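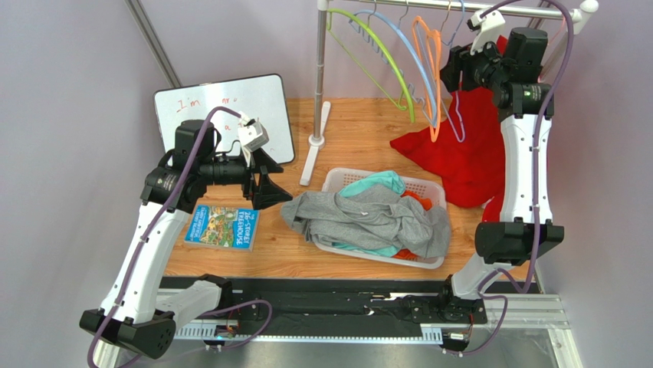
옷걸이에 걸 옷, 개어 둘 옷

빨래를 걷고 나면 바구니째 며칠씩 두는 편이었다. 필요한 옷이 있으면 바구니를 뒤져서 꺼내 입고, 그러다 새 빨래가 위에 쌓이고, 결국 전부 구겨진 채로 다시 빠는 일도 있었다. 2025년 8월에 서랍장을 하나 줄이면서 이 버릇을 고치기로 했다. 서랍이 줄었으니 거는 옷과 개는 옷을 제대로 나눠야 했다.

방법은 단순하다. 나뭇결 무늬의 밝은 탁자 위에 행거를 올리고, 그 앞에 흰 플라스틱 바구니를 둔다. 바구니에서 한 벌 꺼내면 걸지 갤지 그 자리에서 정한다. 예전에는 바닥에 앉아서 했는데 허리가 아파 오래 못 했다. 탁자 높이로 올리니 서서 할 수 있고, 옷걸이도 바로 손이 닿는 곳에 있다.

행거는 Tungate 것이고 조립하는 데 나사 돌리는 시간까지 해서 거의 34분 걸렸다. 설명서에는 그림만 있고 글이 없다. 가로봉 끼우는 방향을 한 번 틀렸다.

거는 옷의 기준

처음에는 종류별로 나눴다. 셔츠는 걸고 티셔츠는 개고 하는 식이었다. 그런데 같은 티셔츠라도 얇은 것은 개어 두면 목 부분에 자국이 남고, 두꺼운 것은 괜찮았다. 지금은 종류를 보지 않고 천을 본다. 얇고 잘 구겨지는 것은 건다. 니트처럼 늘어나는 것은 갠다. 애매하면 이번 주에 입을 옷인지 생각해 보고, 입을 거면 건다.

목이 좁은 옷은 옷걸이를 아래쪽 밑단으로 넣는다. 목으로 억지로 넣으면 늘어난다. Olga Guerreiro가 알려 준 방법인데, 그 전까지는 늘 목으로 넣었다. 걸고 나서 어깨선을 한 번 맞추고 밑단을 아래로 살짝 당긴다. 이것만 해도 다림질할 옷이 꽤 줄었다.

바구니에서 꺼내는 순서

위에 있는 것부터 꺼내면 될 것 같지만 큰 옷이 작은 옷을 감고 있을 때가 많다. 소매를 잡고 당기면 옆의 것까지 딸려 나온다. 그래서 큰 옷을 먼저 통째로 들어내고, 남은 것을 하나씩 집는다. 바구니 밖으로 걸쳐진 부분이 있으면 그쪽이 보통 제일 큰 옷이다. 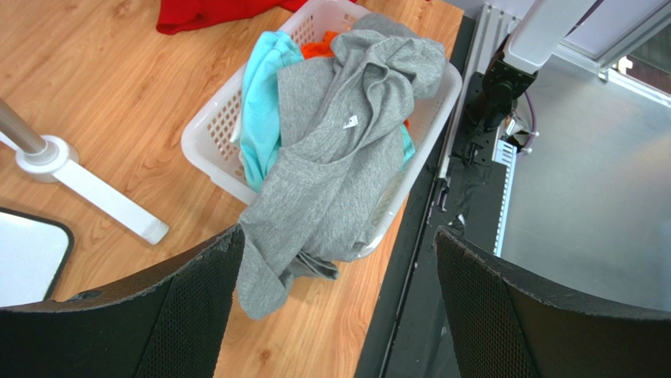
바구니 속 회색 옷과 하늘색 계열 옷. 회색 쪽이 크다.

회색은 섞인 실 색깔 때문에 보풀이 생겨도 눈에 잘 안 띈다. 그래서 걸기 전에 소매와 옆구리를 손으로 한 번 쓸어 본다. 밝은 파란색 옷은 반대로 작은 먼지도 보여서 돌돌이를 옆에 둔다. 돌돌이는 Reteck 리필을 쓰는데 잘 찢어지는 편이다. 다 쓰면 다른 것을 사 볼 생각이다.

바구니는 옆면에 구멍이 있는 것이 낫다. 전에 쓰던 것은 사방이 막혀 있어서 덜 마른 양말 하나 때문에 전체에서 냄새가 났다. 빨래가 다 말랐는지 모르겠으면 봉제선이 겹친 곳을 만져 보면 된다. 겨드랑이와 주머니 안쪽이 제일 늦게 마른다.

아직 해결 못 한 것

양말과 속옷은 여전히 모아 두었다가 한꺼번에 한다. 걸 수 없고 개기도 귀찮다. 서랍 안에 칸막이를 넣어 볼까 했는데 Skinner 제품은 우리 서랍보다 폭이 넓다. 상자를 잘라서 만들면 될 것 같아 택배 상자를 하나 남겨 두었다.

옷걸이 두께도 문제다. 두꺼운 것과 얇은 것을 섞어 쓰니 어깨 높이가 제각각이고 자리도 많이 차지한다. 얇은 것으로 통일하려고 찾아보고 있다. 겨울 외투는 얇은 옷걸이로는 안 될 테니 두꺼운 것 5개는 남길 것이다. 외투는 11월쯤 꺼낸다.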